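October, bench notes, started 8:40

Solvent recovery still. Second day on the bad Satach column. Kieran Tapley had it at 108 on the head thermometer when he left last night, and it was still at 108 when I came in. That is too steady for a column that is supposed to be cooling. Tapped the thermometer, no change. Swapped it for the spare Utell and got a reading that made sense. Old one is in the scrap drawer with tape on it.

Drained the boiler and found the packing had settled again, about 9 cm below the mark. Same as last spring. Topped up from the Štefanec bag and noted the lot in the binder. We have 2 bags left. Marcela Murín wants to order from Elik next time, but their rings are a size larger and I don't think the support plate will take them. Need to measure before anybody orders.

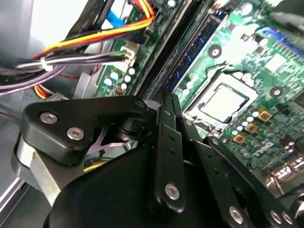 PC with the case open, motherboard at upper right.

Reflux run started 10:15 with clean feed. Took a cut every twenty minutes, six in all. First cut cloudy, poured back. Second still a little hazy. Clear from the third on. Smell normal. Takeoff valve sticks at the quarter-turn position and has to be backed off a hair and brought up again. Greased it in August, so grease is not the answer - the seat is probably scored.

Cooling water pressure dropped at lunch when the wash-up sinks were going. 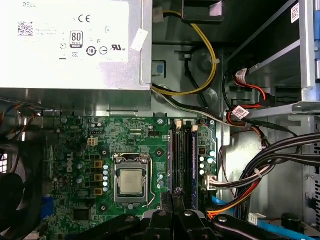 Throttled the takeoff down until pressure came back, then opened it again slowly. Lost maybe half an hour. If we keep running over lunch we should move the condenser to the other water line. Kieran says there is a capped tee behind the fume hood.

Shut down 3:50, boiler left to cool, jacket off. Cuts 3 to 6 combined in the brown jug, labeled, top shelf.

To do: valve seat, measure support plate, ask Marcela about the tee.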